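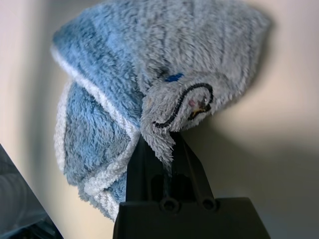

Figure 6.1 A microfiber cloth with a long, shaggy pile.

Chapter 6
Fibers, Yarns, and the Cloth We Live In

Before you read any further, reach down and take hold of your sleeve. Rub it between your finger and thumb for a moment — go on, I'll wait! You have been wearing cloth nearly every hour of your life, and if you are like most of my students you could name its color long before you could say what it is made of.

My grandmother, who ran the mending counter at Pagano for many years, could tell wool from acrylic in the dark. She taught me to feel for the fiber first, then the yarn, and only then the weave or knit, and this chapter follows her order. We begin with the natural fibers in Section 2, move on to the man-made ones (there are more than you might think), and finish with pile fabrics such as velvet, terry, and plush.

Keep a small notebook of scraps as you read. You will need it for the burn test on page 174, where an adult should be with you the whole time.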